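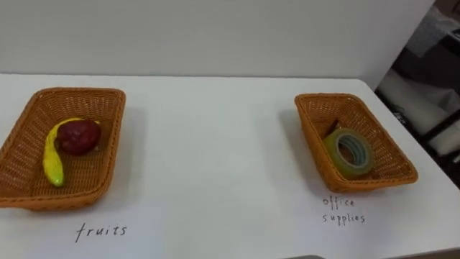

SECTION 4: SORTING TABLE SETUP AND HAND CHECK

Drarkonura Sorting Cell, Set-Up and Service Guide
Revised July. Prepared by Nighat Baloch, Technical Documentation

4.1 Scope

This section covers layout of the sorting table, labeling, the head camera check, and the hand check for the Kuroda arm. Complete Section 3 (Mounting and Power) first. Joint calibration is in Section 5.

The standard task uses two woven baskets. One takes fruits, the other takes office supplies. Each basket has its name written on the tabletop on the side nearest the robot. The task software reads the label and the basket as a pair.

4.2 Table and baskets

1. Set the controller to HOLD. Confirm that the status lamp is amber.

2. Wipe the tabletop with a lint-free cloth and let it dry. Old ink must be fully removed. A half-erased word can still be read by the label finder.

3. Place one basket at the left and one at the right. Leave a wide clear area between them. The baskets may be turned at a slight angle, and they do not have to be the same distance from the far edge.

4. Write the labels by hand in thin black marker, lowercase, directly on the tabletop. A two-word label may be split over two lines, as with "office supplies".

5. Put a starting item in each basket. Use an item that clearly belongs to the group, such as a toy banana for fruits or a roll of tape for office supplies.

NOTE: Do not write a label under a basket or let the rim cover any of the letters.

NOTE: If a basket is moved after labeling, erase the word and write it again in front of the new position. Do not leave the old word on the table.

4.3 Head camera check

1. Start the viewer from the Stornine console and select HEAD.

2. Park both arms clear of the view.

3. Confirm that both labels can be read in full. Part of a basket may fall outside the view at the left or right, but its label may not.

4. Run LABEL TEST. The console shows a score for each label. The pass mark is 56. If a label scores lower, rewrite it with larger letters and more space between them.

5. Save the layout. The console accepts layout numbers from 100 to 701.

CAUTION: Do not adjust the head tilt to improve a label score. Head tilt is set in Section 3, and changing it here will make the hand positions wrong.

4.4 Hand check

Carry out this check after first installation, after any finger or glove replacement, and after a wrist fault. Use a toy apple. It is round, firm, and large enough to load all of the fingers.

1. Clear the apple from the basket and place it on the table near the arm under test. Leave the banana in the basket.

2. Stand outside the marked floor area. Set the controller to SLOW.

3. Select HAND CHECK, then GRASP. The fingers should close over the top and the outer side of the apple with the thumb low at the front. The side facing the basket should stay largely open.

4. Allow the arm to lift. It stops with the apple beside the basket, slightly above rim height.

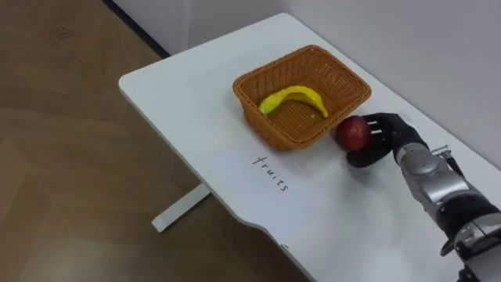
Figure 4-2. Apple held beside the "fruits" basket at the lift position.

5. Leave the arm at the lift position and watch the apple for the full hold period shown on the console. It must not turn or slide in the fingers.

6. Select PLACE. The arm moves over the basket, lowers, and opens the hand.

7. Repeat until the counter reads 100. Record the number of drops on the service sheet.

CAUTION: Never reach for a slipping item. Press STOP and let it fall.

4.5 Faults

Apple turns during hold
Thumb position is off. Run THUMB ZERO, then repeat 4.4 from step 1. If the fault returns, check the glove material for wear at the thumb tip.

Hand touches the rim on the way in
Lift height is set too low, or the basket has moved since the layout was saved. Check the basket first.

Wrist stops short of the lift position
Inspect the cable path along the forearm for snags. Check that the bracket near the wrist is tight and has not been bent. Replace a bent bracket; do not straighten it.

Label found, basket not found
The lighting may be uneven. Remove any lamp that throws a hard shadow across the weave and run LABEL TEST again.

4.6 After service

Return the controller to HOLD, sign the service sheet, and send a copy to Ryota Tamura at the Fummont site. Worn gloves go back in the original bag with the hand serial number written on it.

Related sections
Section 3: Mounting and Power
Section 5: Joint Calibration
Section 6: Glove and Finger Replacement
Section 9: Console Messages
Service Sheet B: Hand Check Record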